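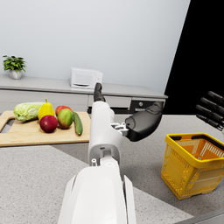

Food Packaging and Shelf Life, Week 9 handout

Hi all. A few of you asked me to write up what I rattled through on Thursday, so these are my notes, tidied a little. The reading is still the Bahman Mousavi chapter on dry goods, and yes, you do need the tables at the back.

We started with water. Nearly everything that goes wrong with a dry snack comes down to moisture getting in. A chip leaves the fryer with hardly any water in it, and the air in your kitchen has plenty, so the chip soaks it up and goes limp. Fat going rancid is the other big one (oxygen and light do that), but most people throw a snack out for being soft long before it tastes off.

I keep getting the same question every year: what does "best by" mean? It's the maker's guess at how long the thing stays nice, sealed, in an ordinary cupboard. Once you open it, that guess is off the table!

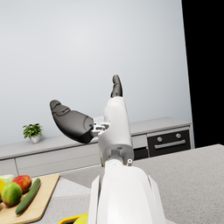 Part 2: Barriers

A barrier is whatever slows down water vapor, oxygen or light. Glass and metal are close to perfect. Plastic films vary a lot, and paper on its own does next to nothing, so paper packs usually have a liner.

Remember the worked case from class. Cidovov sold a cracker in a plain film pouch, and Plaseck sold much the same cracker in a lined carton. We stored both at the same humidity and weighed them every few days. The pouch crackers failed the snap test at day 100 and the carton ones made it to day 157. Please don't write "cartons are better" on the exam, I beg you. The liner did the work there, and a better film would have changed the result. 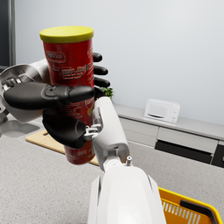

The other thing I want you to take from that case is the seal. You can buy the fanciest film going and lose all of it to one wrinkle in the heat seal. Grube had that trouble back in February, when 506 packs came back from one store chain, and the film tested fine every time.

So, reclosing. Clips, zips, fold-over tabs, lids. They slow things down but they don't bring back the original seal, and how much they help depends on how well people close them (badly, if my house is anything to go by). 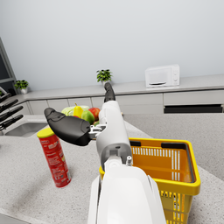

Fig. 4. A tall snack can standing on a countertop.

For next week, do problems 3 through 6 and bring the Zullell data sheet. Use the second column for the film, the first one is in the old units and will wreck your answer.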